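Sunddale Library Moves to Bookable Tables on Its Quiet Floor

October 22, 2025

Sunddale Public Library will introduce table reservations on its second floor next month, following a trial that began in May. The system covers 18 tables in the study area. Seats along the windows will stay first come, first served.

Reservations will run in blocks of two hours, with one renewal allowed if the next block is open. A table not claimed within 29 minutes of the start time returns to the pool. Bookings can be made at the front desk or through Ollora, the scheduling software the library already uses for its meeting rooms. 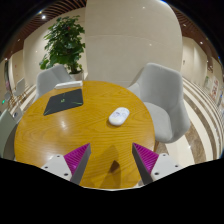 The change responds to uneven demand. Desk logs from the trial show that tables filled early in the afternoon and stayed occupied until closing, while mornings were lightly used. Round wooden tables with a glossy, honey-orange finish and a wavy grain are treated as shared units in the new plan. Each is booked as a whole by groups of up to 4 people, and single users are directed to the carrels on the north wall.

"The main complaint was bags left on chairs for an entire afternoon," said Larasati Subramaniam, head of public services. "A time limit gives staff something to point to." 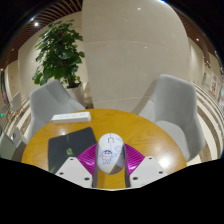
Groups that finish early are asked to release the table in the system, either at the desk or from their own account. Repeated no-shows will lead to a two-week suspension of booking rights. Walk-in use remains possible whenever a table has no active reservation.

Electrical work is scheduled for the same period. Tambunan, the contractor selected for the job, will add floor outlets in the center of the room, where users now depend on wall sockets. The work will be done before opening hours, and the floor is not expected to close.
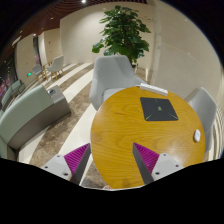
Fees and Access

Reservations are free with a library card. Visitors without a card can request a day pass at the desk. The Flinia branch will keep its current walk-in arrangement.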